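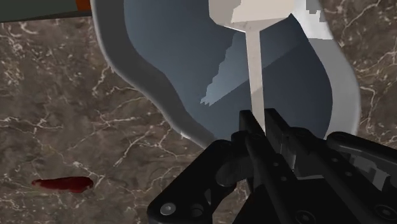 Emlyn Bevan wrote in after last term to say that he had cooked for thirty years and never once asked why an egg sticks to one pan and slides off another. Once he started asking, he said, he couldn't stop, and could we please spend longer on it. So we will! Emlyn, this one is yours.

Kitchen Science for Curious Cooks
Session 6 notes: Sticking, browning and what happens at the surface

Handout date 2004-01-15. Please bring it back next session as we use the table of terms again.

Where we left off

Last time we looked at heat moving through a pan, and why a thick base evens things out. Today we go right to the top of the metal, to the thin layer where food and pan meet. I think it's the most interesting place in the whole kitchen. Almost everything we love about the flavour of fried food begins there, and so do most of our washing-up troubles.

Why food sticks

Look closely at any bare metal pan and the surface is rough. There are scratches, pits and tiny ridges, even when it looks like a mirror from where you're standing. A raw egg is runny enough to flow down into all of that. Then it heats, the proteins unfold and link up with each other, and you have a solid with its toes wedged into the metal.

That's the mechanical part. There is a chemical part too. As proteins unfold they expose bits that were tucked away inside, and some of those bits bond quite happily with metal. Fish and eggs are the great offenders. Potatoes stick as well, mostly through starch, which swells and turns to paste when it gets hot and damp.

What oil does

Oil fills the low spots and keeps the food a little above the metal. It also carries heat into the gaps that would otherwise hold air, so the underside cooks more evenly. Warm oil is thinner than cold oil and spreads further, and this is one reason for the old advice to heat the pan first and add the oil second. (With non-stick pans, don't leave them heating empty. The coating doesn't like it and neither should you.)

Water droplets in a hot pan

We'll do this one at the front bench. Flick a little water into a warm pan and it fizzes away. Flick it into a much hotter pan and the drops skate about on a cushion of their own steam – this is the Leidenfrost effect, and I never get tired of it. Something related happens under a piece of food. Steam pushes out from the wet surface and helps hold it off the metal for a while. Put too much in at once and the pan cools, the steam turns to a puddle, and you're boiling your mushrooms.

Browning

Two separate things get called browning, and they're worth keeping apart.

Caramelising is sugar breaking down on its own with heat. Table sugar needs to get well above the boiling point of water before much happens.

The Maillard reactions need sugars and amino acids together, and they get going at lower temperatures. Bread crust, roast coffee, a seared chop, the smell of onions when you walk in the door – all Maillard, at least in large part. Both need a fairly dry surface. While there is liquid water sitting there, the temperature stays stuck near 100 degrees C and the colour barely changes. Pat your meat dry!

There's a nice link back to sticking. A chop will often cling at first and then let go once a crust has formed and dried. If it's fighting you, leave it alone for another minute and try again gently.

Seasoned iron

Rub a thin film of oil on cast iron, heat it well, and the oil molecules join into long tangled chains. Do it again and the layer builds. It isn't grease any longer; it's closer to a varnish, and a bit of dish soap won't strip it. Long simmering with tomatoes or vinegar may well wear it away, so keep the sauce for another pot.

Terms for the table

Denature: when a protein loses its folded shape.
Coagulate: when unfolded proteins link up and set.
Gelatinise: when starch takes up water and swells with heat.
Polymerise: when small molecules join into long chains.
Fond: the brown bits left on the pan, full of flavour. Add a splash of stock and scrape.

To try at home

Fry two eggs in the same pan, one after the other. Put the first into cold oil and bring the heat up slowly. Let the oil warm properly before the second goes in. Use the same amount of oil both times and wipe the pan between. Write down how each one lifts, and what the underside looks like.

Then do 20 minutes of onions over low heat, with a pinch of salt at the start. Note the colour every 5 minutes, and the smell too if you can find words for it. Last April's group came up with "wet hay", "toast" and "my nan's hallway", and I've kept all three.

Next session: emulsions, beginning with mayonnaise. Bring a jar with a tight lid and a whisk if you have a favourite.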